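Ticket 1501 : pliage des serviettes turquoise, coins qui se rouvrent
Ouvert par : Anouk Van Leeuwen
Suivi : Norbert Kadlec, Lajos Oláh
Statut : en attente de réassort

## Signalement (Anouk)

Depuis le passage au nouveau lot Malabanan, le triangle turquoise ne tient plus. On forme le pli, on pose la pièce à plat sur le plan marbré, et au bout de quelques minutes un coin se relève. L'ancien lot ne faisait pas ça avec le même gabarit. La commande Wanatitz demande 453 triangles, pointe nette, sans faux pli sur la face visible.

Même résultat le matin et l'après-midi. J'ai essayé de plier deux fois au même endroit : la pointe se décale et c'est pire.

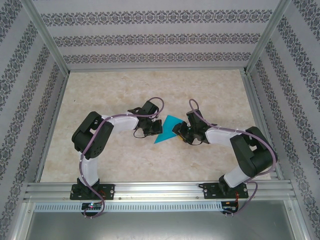 Le plan a été essuyé au chiffon sec avant chaque essai. Je n'ai pas utilisé de produit, Norbert m'avait dit que ça laissait un film et que les pièces glissaient.

## Premières vérifications (Norbert)

- Gabarit contrôlé à l'équerre : rien à signaler.
- Cinq pièces du nouveau lot superposées à cinq de l'ancien : mêmes dimensions.
- Matière plus raide au toucher. La fiche Malabanan ne mentionne aucun changement.
- Taches du plan : c'est le motif du revêtement, il y en a des brunes un peu partout. Rien ne s'est déposé sur les pièces.

J'ai d'abord pensé à un pli marqué trop légèrement. J'ai repris 33 pièces en appuyant plus longtemps, 14 h à 15 h 30. Le coin remonte moins, mais la pliure n'est plus droite sur une partie du tas.
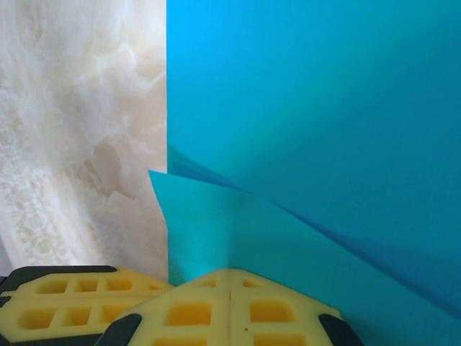 Le problème vient donc surtout du sens de la matière. Quand on plie dans le sens de la longueur du rouleau, le rabat revient. En travers, il reste presque à plat. L'ancien lot était livré avec une flèche au dos, le nouveau n'en a pas.

**Contournement** : avant de plier, courber légèrement la pièce dans un sens puis dans l'autre, à la main. Le côté qui résiste le moins donne la ligne de pli. Faire une petite marque au crayon au dos, côté caché.

## Essai du contournement (Lajos)

Fait sur une série complète. Ça marche pour la plupart. Deux remarques :

1. Tenir la pièce par la base, jamais par la pointe. Sur ce lot la pointe blanchit vite quand on la pince.
2. Poser les triangles finis pointe vers la gauche, un par un, sans les empiler avant le lendemain. 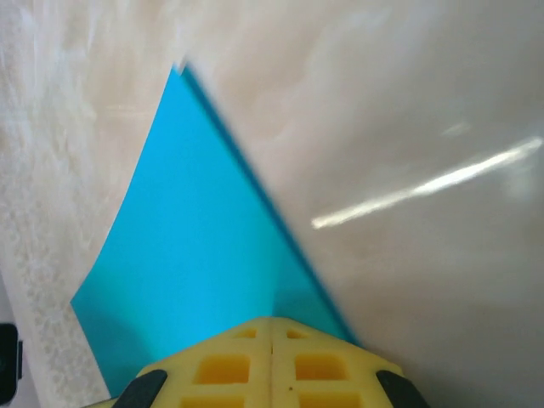
Pour le rangement, j'ai repris les boîtes plates Hirero. Les grandes ne conviennent pas, les pièces se déplacent dedans et les bords se marquent. Avec une feuille de papier entre les couches ça va.

## Réponse fournisseur (Anouk)

Malabanan confirme que la flèche a été retirée des étiquettes, ils la remettent à la prochaine livraison, prévue en décembre. Pas d'échange possible sur les pièces déjà découpées. Wanatitz accepte une livraison en deux fois.

À faire :

- [x] afficher la consigne de sens près du poste
- [x] trier les pièces déjà pliées
- [ ] vérifier la flèche à la réception
- [ ] rappeler Wanatitz pour la seconde partie

Je laisse ouvert jusqu'au réassort.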